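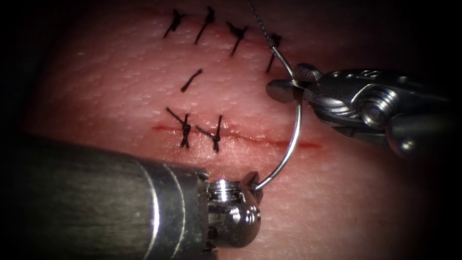
News from the Skills Room: the interrupted stitch

In the last weeks many of you have asked me the same thing: how much thread should I leave, and how far apart should I put my stitches? So this month I write about the simple interrupted stitch, on the pads which we use in Lisden.

The principle is easy to explain. Each stitch has its own knot and stands alone, so if one of them fails, the others still hold. The price is time, and beginners feel this price very much. Imani Ridgeway, who looks after our evening group, asks everybody to spend the first 60 minutes on one line only. I agree with her, although I was impatient myself when I learned it.

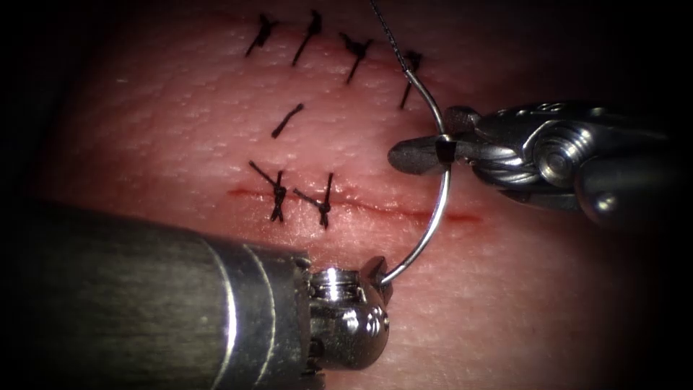 Spacing is best judged when you stop and look at the whole line, before you take the next bite. It is also the moment to check your tails, which should be similar in length from one knot to the next. On the upper line of this pad they are not: the second stitch has a long straight tail, and the third has short ends that spread to both sides. The lower line has two stitches on its left part and nothing yet on the right, so there is still a chance to make the rest more regular. Cut a little later than you think, but always at the same distance.

Please also watch the needle. I see many people hold it too close to the tip, and then it turns in the jaws. Take it a bit behind the middle, enter the skin straight, and follow the curve - do not push it forward like a sewing needle.

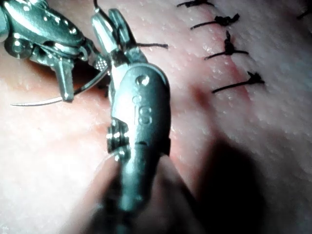
Curved needle and dark thread, next to a row of finished stitches.

Now about the knot. Lay it flat and pull only until the edges touch. If the skin makes a small hill under the thread, it is too tight, and on a real patient this would disturb the healing.
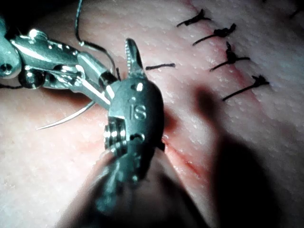

The first throw decides most of it, so give it your attention and let the following ones only secure it. Latrice Mercado has a good habit: after 4 stitches she puts everything down and looks at the line from the other side of the table.

New pads will arrive in July. Until then, please use both sides of the wound line before you ask for another one, and collect all your thread ends when you finish.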